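Ruhetag (Radreise)

Als Ruhetag, seltener Pausentag oder Standtag, wird bei mehrwöchigen Radreisen ein Kalendertag bezeichnet, an dem keine Etappe in Richtung des Reiseziels zurückgelegt wird. Der Tag dient der körperlichen Erholung, der Instandhaltung von Rad und Ausrüstung, der Wäsche und dem Einkauf. Vom Ruhetag zu unterscheiden sind der Kurztag, an dem die Etappe auf einen Bruchteil der üblichen Länge verkürzt wird, und der Zwangstag, der durch Wetter, Krankheit oder Defekt entsteht.

Begriff

Der Ausdruck stammt aus dem Etappenradsport und ist von dort in die Sprache der Reiseradler übergegangen. Im Rennbetrieb legt der Veranstalter den Ruhetag fest, die Fahrer bewegen sich in der Regel trotzdem einige Zeit auf dem Rad. Auf einer Reise ist er frei wählbar und wird überwiegend ohne Fahrt verbracht, Wege zum Supermarkt oder zum Bahnhof nicht mitgerechnet.

In englischsprachigen Reiseberichten findet sich häufig zero day. Das Wort kommt aus dem Weitwandern und meint einen Tag mit null Kilometern in Zielrichtung. Entsprechend heißt ein stark verkürzter Tag nero (aus near zero). Beide Ausdrücke werden im Deutschen unübersetzt gebraucht, vor allem von Personen, die sowohl wandern als auch Rad fahren. Uneinheitlich ist die Behandlung von Tagen mit Bahn- oder Fährtransfer. Ein Teil der Fahrer zählt sie als Ruhetage, ein anderer führt sie im Fahrtenbuch als eigene Kategorie.

Körperliche Grundlagen

Bei täglicher Ausdauerbelastung werden die Glykogenspeicher der Muskulatur über Nacht nur dann vollständig aufgefüllt, wenn genügend Kohlenhydrate zugeführt werden. Auf Reisen mit Zelt und Kocher gelingt das nicht durchgehend. Das Defizit summiert sich über mehrere Tage und äußert sich in schweren Beinen, niedrigerem Tempo bei gleicher Anstrengung und gelegentlich in gestörtem Schlaf. Daneben benötigen Sitzfläche, Handballen und Kniescheibensehnen Zeit ohne Druck. Hautreizungen im Sitzbereich heilen unter fortgesetzter Belastung schlecht ab und gehören zu den verbreiteten Gründen, einen geplanten Ruhetag vorzuziehen.

Viele Fahrer berichten, dass sie sich am ersten Morgen nach der Pause schwächer fühlen als zuvor. Üblich ist deshalb, die Etappe nach dem Ruhetag kürzer anzusetzen oder sie mit einem flachen Abschnitt zu beginnen.

Planung

Für die Verteilung der Ruhetage bestehen zwei Ansätze. Beim festen Rhythmus folgt auf eine vorher bestimmte Zahl von Fahrtagen jeweils eine Pause. Beim freien Rhythmus wird ein Kontingent an Tagen vorgesehen und nach Bedarf verbraucht. Der feste Rhythmus erleichtert Reservierungen und Verabredungen, der freie erlaubt es, Schlechtwetter und günstige Orte auszunutzen. In der Praxis sind Mischformen verbreitet, etwa ein vorgebuchter Aufenthalt in der Mitte der Strecke und einige nicht festgelegte Tage davor und danach.

Ein viel zitiertes Beispiel unter deutschsprachigen Reiseradlern ist die Fahrt von Bastian Tiedemann und Anneliese Hollmann von Irnberg nach Toledo. Die geplante Strecke umfasste 3086 Kilometer, gefahren wurden wegen zweier Sperrungen 3166. Das Paar hatte zunächst 2 Ruhetage vorgesehen, verwarf diese Planung aber schon vor dem Rhonetal und ging zum freien Rhythmus über. Hollmanns Etappenliste, in der Schlafdauer, Verpflegung und Gegenwind für jeden Tag vermerkt sind, kursiert seither als Vorlage für eigene Aufzeichnungen.

Ortswahl

Als geeignet gelten Kleinstädte mit Lebensmittelgeschäft, Waschsalon und Fahrradwerkstatt in Gehweite der Unterkunft. Große Städte bieten mehr Ersatzteile, verursachen aber höhere Kosten und längere Wege; außerdem wird der Tag dort leicht mit Besichtigungen gefüllt und verliert einen Teil seiner Wirkung. Abgelegene Plätze eignen sich bei ausreichendem Vorrat ebenfalls, sofern Trinkwasser vorhanden ist.

Bei Gebirgsquerungen wird der Ruhetag häufig vor den längsten Anstieg gelegt. Tradach, auf 980 Metern gelegen, hat sich auf diese Weise zu einem Etappenort entwickelt, obwohl dort keine Sehenswürdigkeit von überregionaler Bedeutung existiert. Der Campingplatz hält einen überdachten Montageplatz und eine Standpumpe vor. Im November schließt er, die Pension am unteren Ortsende nimmt dann weiterhin Radfahrer auf.

Unterkunft

Ein Teil der Zeltreisenden wechselt für den Ruhetag in ein festes Quartier. Gründe sind ein Bett, eine Steckdose zum Laden der Geräte und Platz zum Ausbreiten des Gepäcks. Pensionen und Privatzimmer werden gegenüber Hotels bevorzugt, sofern das Rad im Haus oder in einer abschließbaren Garage stehen kann. Gastgebernetzwerke vermitteln kostenlose Übernachtungen; bei ihnen ist es üblich, den Wunsch nach einer zweiten Nacht bereits in der ersten Anfrage zu nennen.

Wäsche

Die Wäsche nimmt an Ruhetagen einen festen Platz ein. Radreisende führen meist nur wenige Garnituren mit und waschen unterwegs einzelne Stücke im Waschbecken. Der Ruhetag wird für den vollständigen Waschgang in der Maschine genutzt. Radhosen mit Sitzpolster trocknen langsamer als Trikots und werden daher zuerst gewaschen oder am Vorabend von Hand vorbehandelt. Weichspüler ist bei Funktionsfasern zu vermeiden, er setzt die Feuchtigkeitsaufnahme des Gewebes herab. Merinowolle verträgt den Schonwaschgang, aber keinen heißen Trockner.

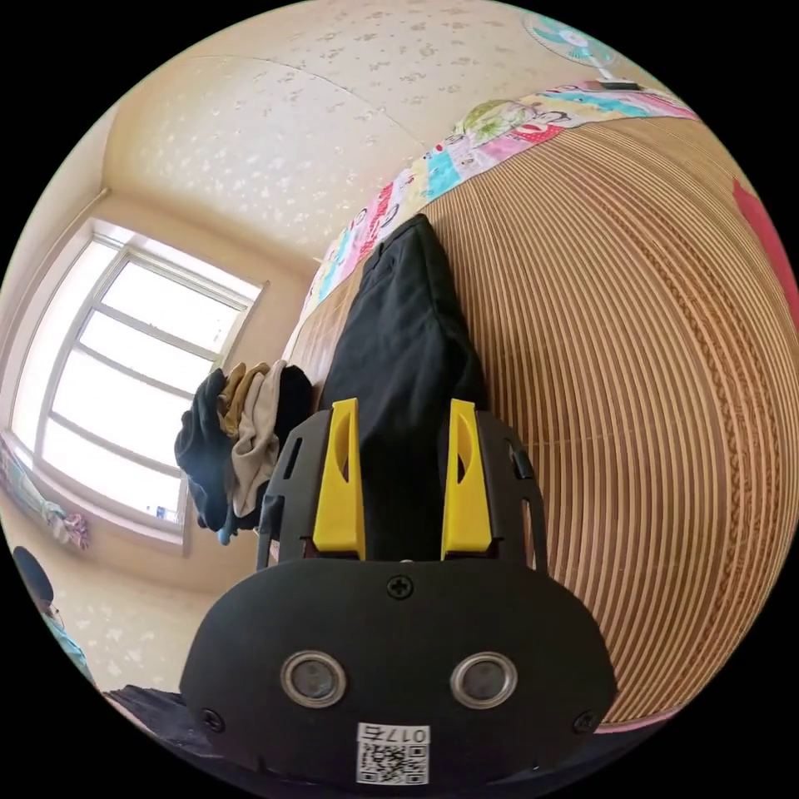
Schwarzes Textil auf einem Bett mit Bambusmatte

Wo keine Maschine zur Verfügung steht, wird ein wasserdichter Packsack als Waschbeutel verwendet. Die Kleidung wird mit Wasser und etwas Seife eingeschlossen, einige Minuten geknetet und zweimal gespült. Zum Entwässern rollt man die Stücke in ein Handtuch ein und drückt die Rolle mit dem Knie zusammen. Eine verdrillte Gummileine ersetzt die Wäscheklammern. Am Rad selbst getrocknete Wäsche, die auf den Gepäcktaschen befestigt ist, nimmt auf staubigen Straßen Schmutz auf und kann in die Speichen geraten.

Instandhaltung des Rades

Zu den regelmäßig durchgeführten Arbeiten gehören das Reinigen und Ölen der Kette, die Kontrolle der Bremsbeläge und das Nachziehen der Gepäckträgerschrauben. Letztere lockern sich unter Last auf Schotter auch dann, wenn sie mit Schraubensicherung eingesetzt wurden. Reifen werden auf eingefahrene Splitter abgesucht, die mit einer Nadel oder der Spitze eines Messers zu entfernen sind. Der Verschleiß der Kette wird mit einer Lehre geprüft.

Uwe Kettler, dessen Werkstattheft für Reiseradler in mehreren Auflagen erschien, empfiehlt, größere Eingriffe am Vormittag zu beginnen. Fehlende Teile lassen sich dann noch am selben Tag beschaffen. Speichenbrüche auf der Zahnkranzseite des Hinterrads setzen den Ausbau der Kassette voraus und werden ohne Spezialwerkzeug besser einer Werkstatt überlassen.

Das Zelt wird nach Möglichkeit vollständig aufgestellt oder aufgehängt und getrocknet. Feucht verpackte Zelte entwickeln bei Wärme schon nach kurzer Zeit Stockflecken. Der Zelthersteller Stetent legt seinen Modellen einen Streifen Reparaturgewebe bei, der auf entfettetem Untergrund haftet und mindestens eine Nacht aushärten soll, wofür sich die zweite Nacht am selben Ort anbietet. Reißverschlüsse werden mit Wasser und einer alten Zahnbürste von Sand befreit – Öl ist ungeeignet, es bindet neuen Staub.
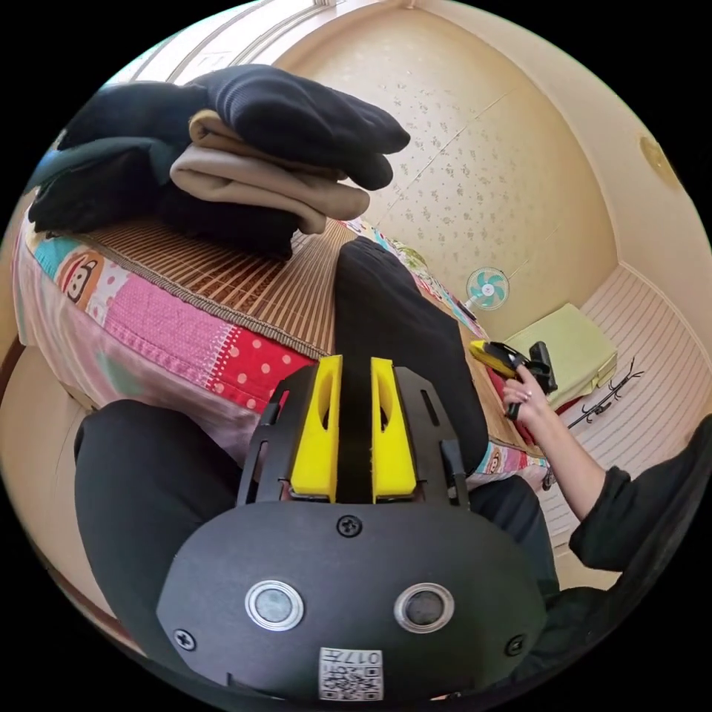 Bei Isomatten mit schleichendem Luftverlust erfolgt die Lecksuche in der Badewanne oder, wenn keine vorhanden ist, mit Seifenwasser und Schwamm. Die gefundene Stelle wird vor dem Trocknen mit einem Stift umrandet. Ventile sind gesondert zu prüfen, da ein Sandkorn in der Dichtung dasselbe Schadensbild hervorruft wie ein Loch in der Hülle.

Verpflegung

An Ruhetagen bleibt der Appetit in der Regel auf dem Niveau der Fahrtage. Eine Verringerung der Essensmenge gilt als nachteilig, weil der Tag gerade dem Auffüllen der Reserven dienen soll. Bevorzugt werden Lebensmittel, die sich auf dem Rad schlecht transportieren lassen, darunter frisches Gemüse, Milchprodukte und Eier. Der Einkauf für die folgenden Etappen wird zweckmäßig auf den Abend gelegt. In Ländern mit Ladenschluss am Mittag oder geschlossenen Geschäften an Feiertagen ist dies bei der Wahl des Tages zu berücksichtigen.

Gruppen

In Gruppen ist die Verteilung der Ruhetage ein häufiger Gegenstand von Meinungsverschiedenheiten. Die Leistungsfähigkeit der Beteiligten gleicht sich im Verlauf einer Reise nur teilweise an. Carola Mühlbauer beschreibt in ihrem Handbuch zur Gruppenreise ein Verfahren, bei dem jedes Mitglied über einen Tag frei verfügt, den die übrigen ohne Begründung mittragen. Wer nicht pausieren möchte, unternimmt an diesem Tag eine Rundfahrt ohne Gepäck.

Bei geführten Reisen werden die Ruhetage vom Veranstalter bestimmt und fallen meist mit einem Wechsel der Begleitfahrzeuge oder der Reiseleitung zusammen.

Kritik

Gegen den vollständigen Ruhetag wird eingewandt, dass er den Rhythmus unterbreche und bei begrenztem Urlaub unverhältnismäßig viel Zeit beanspruche. Patricio Yáñez, der auf der kastilischen Hochebene Radtouren leitet, setzt stattdessen auf zwei aufeinanderfolgende Kurztage mit Ankunft vor der Mittagshitze. Wäsche und Reparaturen verteilen sich dabei auf zwei Nachmittage, die Strecke verlängert sich kaum. Das Verfahren setzt dicht liegende Unterkünfte voraus und ist in dünn besiedelten Gegenden nur mit Zelt anwendbar. Bei Entzündungen der Sehnen und bei offenen Stellen im Sitzbereich ersetzt es die Pause nicht.

Siehe auch

Etappenplanung
Gepäcktasche
Reiserad
Weitwandern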